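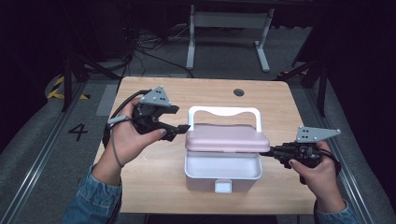 Skesside Residents' Association
Minutes of the general meeting, 17 Mar 2021

Present: fourteen households, plus the secretary taking notes. Apologies from two.

1. Minutes of the last meeting
Approved with one fix. The last set said the drainage work on Pidwood Lane was "complete." The members who live on Pidwood Lane asked for that to read "reported as complete by the contractor." Changed.

2. Bus service
The operator, Murnent, has written to say that the 273 will be "reshaped" from July. The letter is two pages long and doesn't give a timetable. It says the new route will serve more people with fewer stops. A member asked how. The chair said the letter didn't explain that either.

Murnent gives 2,909 boardings at the Skesside stops for the last quarter and calls this low. No figure is given for the same quarter a year earlier, and the secretary was asked to request it. It was pointed out that the evening buses were pulled for five weeks of that quarter, and people can't board a bus that isn't running.

There was a long discussion of whether to run our own count. Some felt Murnent would ignore it. Others felt they would ignore us anyway and we might as well have the numbers. Agreed to count at the Pidwood Lane stop for one week, mornings only. Sign-up sheet to go round by email.
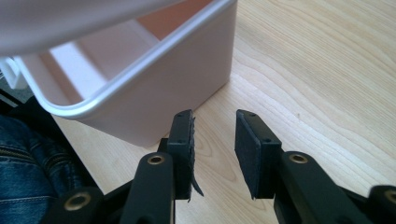
The question of the shelter came up again under this item. The glass has been out since before the last meeting. Murnent says the shelter belongs to the county, and the county says it was handed over. The secretary has both replies on file and will send each of them a copy of the other's.

3. Traffic survey
The consultants, Dixit, sent a summary of their survey of the main road. It records 1,717 vehicles on the survey day and finds "no significant speeding." Members were not convinced. The survey was done on one day, during school vacation, with the counter placed just past the stop sign. One member said you would have to try hard to speed there.

The chair thought we should be fair and ask for the full report before saying it was wrong. Agreed, though two members wanted it noted that we asked for the last full report too and never got it.

4. Money
Balance stands at $761. The insurance renewal is due and will take a good part of it. A proposal to buy a banner was put off until someone can say what the banner is for.

5. Website
The company that hosts the site has offered an upgrade that would "boost engagement." Nobody present could say what we would be engaging with. Declined. The old bus times are still on the front page and need to come down.

6. Any other business
Potholes by the mailboxes: reported three times, marked with paint twice, filled never. Report again.
The leaf pickup leaflet had the wrong dates on it. No correction has been sent.

Next meeting to be set once Murnent replies, or in four weeks if they don't.

Meeting closed at 8:50 p.m.

Contact the secretary | © Skesside Residents' Association | Back to top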